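4.2 Comparison of finger coverings on hanging keys 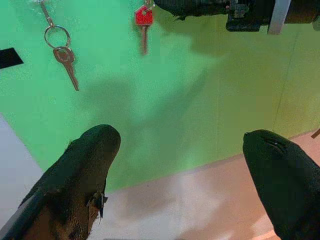

Figure 3. Wrist camera view with the fingers open. Two keys hang in front of the green backing, one on a split ring and one with a red house-shaped tag.

The second set of trials dealt with thin objects that are free to swing. Keys were chosen for this because they turn away when a finger brushes them, and because the blade gives the fingers very little to close on. We compared the Brunard gripper with its soft black covering against the Canpolat gripper, which has bare moulded fingertips. Both were fitted to the same arm and driven by the same controller, with the closing speed left as in Section 4.1.

Each gripper made 2250 attempts, split evenly between the two keys. An attempt was counted as a success if the key was lifted clear of its hook and held for 2 seconds. Attempts in which the key was knocked down without being held were counted as failures. Shivam Uniyal reset the keys by hand and let them come to rest before the next attempt.

The covered fingers did better on the plain key, mostly when the first contact was off centre. On the tagged key the difference was small, as both grippers tended to close on the tag and seldom reached the blade. We did not tell the controller which part to aim for.

Wear was a problem with the covering. It is visible on the left finger in Figure 3, where the lower section has gone brownish and a small flap stands out from the side. Coverings were replaced after every 17 sessions, a limit carried over from our earlier work at Girkville and possibly too generous. Grip force was not logged during these trials, so we cannot say how far wear affected the results.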